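How does a new medicine get to your chemist?

Open the bathroom cabinet at your house and there's probably a bottle of something sticky and pink in there, or a tube of cream for itchy bites. Every one of those had a very long journey before it reached your shelf, and it's a brilliant story with detectives, secret labels and people who swallow pills full of nothing at all!

It starts with a puzzle

Let's follow one medicine from the beginning. It's called Prendico, and it's for people who get bad hay fever. (If you've ever sneezed your way through sports day, you'll know how they feel.)

Hay fever happens when your body meets something harmless, like pollen from grass, and treats it as an enemy. Your body makes a chemical called histamine, and histamine makes your eyes itch and your nose run. Scientists wanted something that would calm all this down without making people sleepy.

A chemist called Leokadia Krajewska and her team at a laboratory called Trumotix began with a list of 684 different ingredients. That's a lot of tiny test tubes! They tried each one on cells growing in little dishes. Most did nothing. A few did something, but harmed the cells, so those went straight off the list. After months and months, the team had just 2 left that were worth a closer look.

"I had a drawing of the best one stuck on my fridge," says Leokadia. "It looked a bit like a lobster."

Is it safe?

Before anyone asks whether a medicine works, they have to ask whether it might hurt somebody. Even water can make you ill if you drink a huge amount of it far too fast, so scientists need to know how much of a medicine is too much.

There are lots of checks in the laboratory first. Then comes the first test with people, and it's a small one. For Prendico, 20 healthy grown-ups took a tiny dose and stayed in a special clinic while doctors and nurses checked their hearts, their blood and how they were feeling. They got to play a lot of board games too. When the tiny dose caused no trouble, they tried a slightly bigger one.

A test like this is called a clinical trial. People only join if they want to. Somebody has to explain the whole thing to them first, including the risks, and they can change their minds and go home whenever they like. Children can sometimes be in trials too, but there are extra rules to look after them, and a parent or carer has to agree.

Pills full of nothing

Now for the really clever part. The next trial was much bigger, with 400 people who all had hay fever. Half were given the real medicine. The other half were given a pill that looked and tasted exactly the same, but had no medicine in it. A pretend pill like that is called a placebo (say it: pluh-SEE-bo).

Why would anyone do that? Well, people often feel a bit better just because they've taken something and expect it to help. Hay fever also gets better on its own when it rains! If everybody had taken the real pill and said "I feel great," we wouldn't know if it was the pill, the hoping or the weather. With two groups, you can compare.

The patients didn't know which pill they had. The doctors who looked after them didn't know either! The answers were kept locked away until the end. This is called a double-blind trial, and it stops people giving anything away by accident, even with a smile or a frown.

You could try a fair test yourself, with no medicines at all. Get a grown-up to pour two kinds of orange squash into matching cups and label them A and B. Ask your family which they like best before anyone finds out which is which. The results might surprise you! 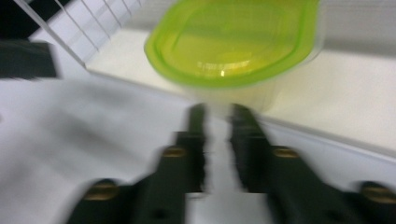

A plastic food box with a bright green lid.

Checking the sums

When the trial is over, all the results go to a group of experts called a regulator. They don't work for the company that made the medicine, and that's important. Bogdan Rutkowska has spent years reading reports like these, and he says some are so long they arrive in several boxes. He looks for mistakes, and for anything that has been left out.

The experts ask whether the medicine helps, what side effects it has, and whether the good it does is bigger than the harm it might do. Sometimes they say yes. Quite often they say no, or "go back and test it again".

And even after a yes, people keep watching. If a medicine gives someone a rash, they can report it, and so can their doctor or chemist. When thousands of people start using something, rare problems can show up that a trial was too small to spot.

Words to know

Dose: how much medicine you take at one time.
Side effect: something a medicine does to you as well as the job it's meant to do.
Placebo: a pretend medicine used to make a test fair.
Regulator: the people who decide if a medicine can be used.

Remember, only ever take medicine when a grown-up you trust gives it to you.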